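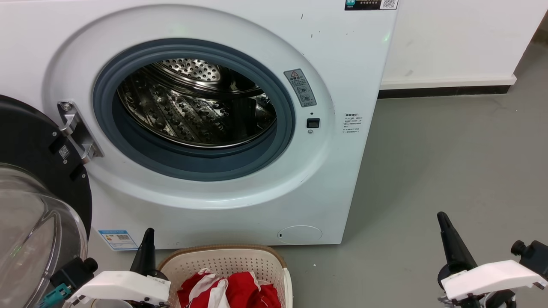 Chapter 4
Laundry, or How Fabric Meets Water

I learned to do laundry at nineteen, in a shared apartment, by turning a batch of dish towels pink. Until then I thought of washing as one thing: dirty clothes go in, you push a button, clean clothes come out. It took me years (and a course taught by the wonderful Marwa Badawi) to see it as a string of small choices, most of them made before any water runs. So let's start where you'd start at home, with the door wide open and the basket on the floor in front of it. Look at the inside of the drum, with its rows of raised dimples and all those little holes in the back wall. Metal like that gets touched by every sock and pillowcase you own, and in this chapter we're going to think about what goes on in there – the lifting, the dropping, the rubbing, the draining.

I've taught this unit to 419 students so far, and I always begin with the same question: what cleans the clothes? Almost everyone says detergent. Fair enough! Detergent matters a lot, and we'll spend all of Section 4.3 on it. But a front loader also cleans by tumbling. The drum turns, carries the clothes up one side, and lets them fall. If you stuff it full, there's nowhere for them to fall to, and you end up with a big damp lump that goes round and round. My own rule is to leave a hand's width of space at the top. Valdis Rozīte, who shared my office for a while, packed hers to the ceiling and then complained about her shirts all winter.

The other part I want you to get friendly with is the gasket, the thick rubber ring around the opening. It keeps the water in, and it also collects lint, hair, coins, and the occasional hair clip. Run a dry cloth around the fold after the last load of the day and leave the door open for a while. If you only take one habit from me, I'd be happy with that one.

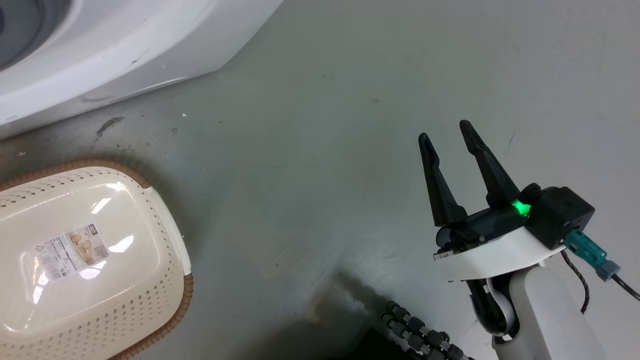

Now, baskets. I have strong feelings about baskets, as my students will tell you. Pick one with holes in the sides so air can get through, and one you can carry on your hip without bumping every door in the house. Set it down close to the machine when you load and unload, and you'll drop fewer socks. I also like to keep it for one job at a time – clean things don't go back into a basket that has just held muddy soccer gear, at least until you've wiped it out.

We'll get to sorting in Section 4.1, and I promise it's less fussy than your grandmother made it sound. Section 4.2 covers care labels, with the 116 samples that Zineb Ouali collected from thrift stores in Usto. After detergent comes drying, then stains, where I get to tell you about the beet soup.

Before you read on, try this. Go to whatever washer you use, at home or at the laundromat, and write down the name of every cycle on it. Put a check mark next to the ones you've used. I did this with my own machine one March and had exactly two check marks. Bring your list to class, or keep it folded in the back of the book, and we'll come back to it at the end of Section 4.2.

Words to watch for: agitation, drum, gasket, load size, pretreat, spin speed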